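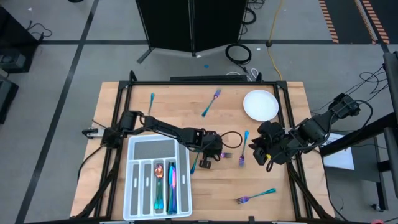 Holding a witness who is accused of nothing is the harshest thing a court can do to the public it serves, one appeal judge in Diltia remarked when the Witness Attendance Act came up for review, and the remark is still quoted in most accounts of the subject. A material witness order, in the law of Diltia, is a court order that secures the attendance of a person whose testimony is needed in a criminal case. It may require the person to post a bond, to report to a police station, to stay within a named district or, as a last step, to be held in custody until the testimony has been taken.

The order differs from remand, which applies to suspects and accused persons, and from contempt, which punishes a refusal to obey the court. A person under a material witness order has no criminal charge to answer and keeps the status of witness throughout.

Legal basis

The power is set out in section 32 of the Witness Attendance Act. The Act came into force in 2000 and replaced a set of older rules under which a magistrate could hold a witness without a written application. The earlier rules had no fixed time limit, and a witness had no right to a lawyer at the hearing.

Section 32 applies only to offenses that are tried before a district court or a higher court. Traffic matters and minor public order offenses are excluded. A civil court has no power to make the order, although it may issue a summons and fine a person who ignores it.

Application and hearing

Either side may apply. The application is made in writing and must be supported by a sworn statement covering two points: that the testimony is material, and that a summons is unlikely to secure it. Testimony is treated as material if it bears on a fact in dispute and cannot readily be obtained from another source.

The witness is brought before the court by summons or, if flight is likely, by warrant. A witness arrested on a warrant must appear before a magistrate by noon on the day after the arrest. Courts in Skirnton and Rastik keep a duty magistrate for this purpose. In Phuthong, where the court sits on a circuit, the hearing may be held by video link.

The witness may be represented, may challenge the sworn statement and may call evidence. Legal aid is granted without a means test. The hearing is open, but the court may close it where the witness is at risk.

Conditions

The court must choose the least restrictive condition that will secure attendance. The usual order is a bond, set at no more than 800 in local currency unless reasons are recorded. A bond is returned when the witness has testified or has been released from the duty to do so. Surrender of a passport is allowed only with the consent of the witness or on the order of a district judge.

Custody may be ordered for a maximum of 20 days. The period cannot be renewed on the same application. Witnesses must be kept apart from convicted prisoners and from any accused person in the same case – a rule that has been hard to apply at Rastik, where one building serves as both jail and remand center.

Deposition in place of custody

A witness in custody may ask to give evidence at once by deposition. Both sides attend, and the witness is examined and cross-examined under oath before a magistrate. Once the deposition is signed, the witness must be released unless the trial judge finds that live testimony is essential. The record may be read at trial if the witness later fails to appear.

Payment and appeal

A witness held in custody receives a daily allowance from court funds. Lost wages may be claimed separately on proof of earnings. The allowance is payable whether or not the witness is called.

An appeal lies to a single judge of the appeal court at Skirnton. It does not suspend the order, although the judge may release the witness on a bond while the appeal is pending. Either side may seek further review on a point of law.

See also

Bail in Diltia
Contempt of court
Deposition
Remand
Subpoena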